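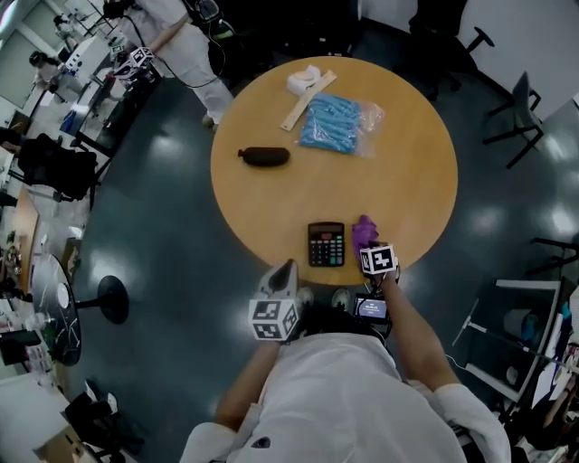 ¿Hay que calibrar la pedalera Skurnico cada vez que se conecta al ordenador?

Basta con hacerlo una vez. La calibración se guarda en la memoria de la propia pedalera y viaja con ella, aunque la conectes a otro equipo. Solo tendrás que repetirla si cambias un muelle o el taco del freno, si mueves la placa de un pedal o si instalas una versión nueva del firmware.

4. Calibración de los pedales y primera vuelta

Ya tienes la pedalera montada y atornillada (apartados 2 y 3), así que ahora viene lo bueno. Reserva un rato tranquilo, ponte el calzado con el que vas a correr y ten a mano el programa Fleletti, que es desde donde se ajusta todo. Si vienes de una pedalera con potenciómetros, prepárate – el freno con célula de carga mide fuerza y no recorrido, y las primeras frenadas se te van a hacer rarísimas. Al tercer o cuarto intento el pie lo entiende y ya no hay quien te haga volver.

4.1 Antes de empezar

Cierra cualquier simulador que tengas abierto. Conecta el cable USB a un puerto del ordenador, no a un concentrador sin alimentación, y espera a que el piloto trasero pase de naranja a verde fijo.

Necesitas la versión de firmware del 31 de mayo de 2018 o una posterior. Las unidades que salieron de fábrica en abril llevan la anterior, que funciona pero no guarda la zona muerta del embrague. Para actualizar, abre Fleletti, entra en Dispositivo y pulsa Buscar firmware.

ATENCIÓN: no desconectes el cable ni dejes que el ordenador entre en suspensión durante la actualización. Si el piloto se queda parpadeando en rojo, consulta el apartado 7.

4.2 Calibrar el acelerador y el embrague

1. En Fleletti, abre la pestaña Pedales y elige Calibración manual. La automática también sirve, pero la manual da un resultado más fino y se tarda lo mismo.

2. Retira los pies de los pedales y pulsa Fijar reposo. Las tres barras deben quedarse en cero.

3. Pisa el acelerador hasta el tope, sin brusquedad, y suéltalo. Repite 5 veces.

4. Pulsa Fijar máximo. La barra debería llenarse cuando el pedal está a fondo.

5. Baja la saturación al 95 %. Así alcanzas el gas a fondo un pelín antes del tope mecánico y no tienes que aplastar el pedal en cada recta (la pierna derecha lo agradece muchísimo en carreras largas).

6. Haz lo mismo con el embrague. Después ajusta el punto de mordida a tu gusto; el valor de fábrica es bastante alto y mucha gente prefiere bajarlo.

Nota: si la barra tiembla con el pedal suelto, sube la zona muerta inferior de punto en punto hasta que se quede quieta. Con uno o dos puntos suele bastar.

4.3 Calibrar el freno

¡El apartado favorito de todos los que hemos trabajado en este manual! Güven Çetinkaya, autor del algoritmo de lectura de la célula de carga, insiste en que se haga sentado en la posición real de conducción, con la espalda apoyada. Tiene toda la razón, la diferencia es enorme.

1. Coloca el asiento o la silla donde vayas a conducir. Si usas una silla con ruedas, bloquéalas.

2. Con el pie fuera del pedal, pulsa Fijar reposo.

3. Pisa el freno con la fuerza que harías en una frenada de emergencia. No con toda la que tengas, sino con la que puedas repetir vuelta tras vuelta.

4. Mantén la presión dos segundos y pulsa Fijar máximo.

5. Suelta y vuelve a pisar igual varias veces, mirando la barra. Si casi nunca llegas al final, repite el paso 3 con menos fuerza. Si llegas sin esfuerzo, repítelo con más.

6. Pulsa Guardar en el dispositivo. El piloto parpadea dos veces en verde.

PRECAUCIÓN: no te pongas de pie sobre el pedal de freno ni lo golpees con el talón. La célula de carga admite mucha fuerza en el sentido de la pisada y muy poca en sentido lateral.

Nota: el taco de goma viene algo duro. Se asienta con el uso y es normal que pasados unos días la barra suba más que al principio. Repite entonces los pasos 2 a 6.

4.4 Asignar los ejes si tienes un volante Clurov

La pedalera puede conectarse al volante con el cable plano incluido o ir por su cuenta al USB. Las dos formas son válidas, pero nunca las dos a la vez.

1. Por USB: en el simulador aparecerán dos dispositivos. Asigna la dirección al volante Clurov y los tres pedales a Skurnico.

2. Por cable plano: aparecerá un solo dispositivo. Los pedales son los ejes Y, Z y Rz.

3. Comprueba que ningún eje esté invertido. Si el coche acelera al soltar el pedal, marca Invertir en las opciones del juego y deja Fleletti como está.

Desactiva además cualquier calibración que haga Windows por su lado. Dos calibraciones superpuestas dan unos recorridos de lo más extraños.

4.5 Primera vuelta de prueba

Te proponemos el circuito Karakaya, que se instala junto con Fleletti y tiene de todo: una recta larga, una horquilla cuesta abajo y una chicane donde hay que soltar el freno con muchísimo tacto. ¡Es una delicia con una pedalera bien ajustada!

1. Elige el coche de serie, sin ABS ni control de tracción.

2. Da un par de vueltas suaves, sin mirar el crono.

3. En la horquilla, frena fuerte en línea recta y ve soltando presión mientras giras. Fíjate en la telemetría: la línea del freno debe bajar en rampa, sin escalones.

4. Si las ruedas se bloquean enseguida, cambia la curva del freno de Lineal a Progresiva y vuelve a salir.

5. Cuando te sientas a gusto, guarda el perfil con un nombre que reconozcas. Caben 93 perfiles en la memoria – sobran para tener uno por coche y jugar con las curvas sin miedo a perder nada.

4.6 Mantenimiento de la calibración

Fleletti lleva la cuenta de las pisadas al freno y muestra un aviso cada 3.000. Puedes cerrarlo y seguir corriendo, pero al terminar la sesión revisa el apriete de los cuatro tornillos de la placa y echa un vistazo al reposo en la pestaña Pedales. Si la barra del freno marca algo con el pie fuera, repite el apartado 4.3.

Para volver a los valores de fábrica, mantén pulsado el botón trasero mientras conectas el cable USB. Los perfiles guardados no se borran.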